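Stullow Consolidated School District

The Stullow Consolidated School District is a public school district serving the town of Stullow, the village of Kuvton and the unincorporated community of Koster. It operates two schools and enrolls more than 700 students from kindergarten through twelfth grade. The district office is in Stullow, on the upper floor of the high school's east wing.

History

Public schooling in the area began with separate one-room schools in Stullow, Kuvton and Koster, each run by its own board. The Koster school closed first, after its well failed, and its students were sent to Kuvton by arrangement between the two boards. The arrangement was renewed each October and was never put into a formal contract.

Consolidation was put to voters twice. The first measure passed in Stullow but failed in Kuvton, where opponents objected to the loss of the village high school. The second measure guaranteed that an elementary school would remain in Kuvton and passed in both places, in Kuvton by a margin of 98 votes. The new district took on the debts of both former districts, including an unpaid bond for the Kuvton gymnasium.

A proposal to merge with the neighboring Urasley district was studied later and dropped. The study found that bus routes from Koster would have become too long under state limits, and that the two districts used different pay schedules for teachers.

Governance

The district is governed by an elected board of education. Seats are divided by area: Stullow elects the majority, Kuvton elects a smaller share, and one seat is reserved for Koster and the rural routes. Members serve staggered terms and receive no salary. Regular meetings are held on Monday evenings, alternating between the two school buildings – a practice written into the consolidation agreement.

The board appoints a superintendent, who prepares the annual budget and recommends the hiring of principals and teaching staff. Purchases above a set amount require a board vote. Vacancies on the board are filled by appointment until the next regular election, and the person appointed must live in the area the seat represents.

Schools

Kuvton Elementary School houses kindergarten through sixth grade. The building incorporates the gymnasium of the former Kuvton High School, and the old school name remains carved above its north entrance. A classroom addition replaced a group of portable units on the south side.

Stullow Junior-Senior High School houses grades seven through twelve and has an enrollment of 294. The building is arranged around a central library. Its auditorium is shared with the town under a joint-use agreement, with the town paying part of the heating cost.

Academics

The high school follows a semester calendar with a seven-period day. Required courses cover English, mathematics, science, social studies, physical education and one year of a practical or fine art. Students in the upper two grades may spend half of each day at the career center in Urasley, which offers welding, health occupations, automated manufacturing and food service. Transportation to the center is provided by the district, and credits earned there count toward graduation.

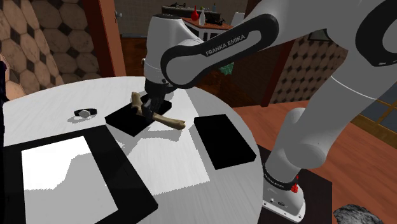

Finance

The district is funded through local property taxes, state aid and a small amount of federal money. Farmland makes up most of the tax base. An operating levy must be renewed by voters at fixed intervals, and a separate permanent improvement levy pays for roofs, boilers and buses. Money from the improvement levy may not be used for salaries.

Transportation

Bus service is offered to all students living more than 2 miles from their school, and to all elementary students in Koster. High school students from Kuvton board at the elementary school and ride a shuttle to Stullow. The bus garage stands on the former Koster school site.

See also

Urasley Career Center
Kuvton High School (former)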